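Slide 6. Club project, cloth handling

Start with the task. The students hold one gripper in each hand and work a printed cloth on a flat board. The cloth has ginkgo leaves on it. Cloth is hard because it changes shape every time you touch it.

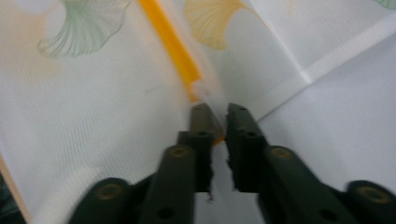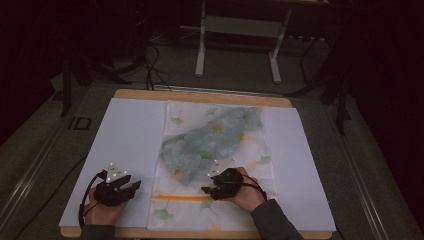 Chia-jung Fu
Club mentor, Taltesmont Robotics Club

Point out the brass inserts in the green fingers in the close view. Ho-yin asked for them after the screws stripped the plastic.

Then the numbers. Our goal for June was 2000 recorded folds. We have 302 we would keep. Of those, 195 came from Jui-lin and Emmanuel, who took the evening slot.

Say what went wrong. The first fingertips were too smooth and slid off the hem. We changed the tips twice.

Pause for questions on the grippers. If someone asks about cost, give them the parts list at the back table.

Next slide: training. Hand over to Emmanuel.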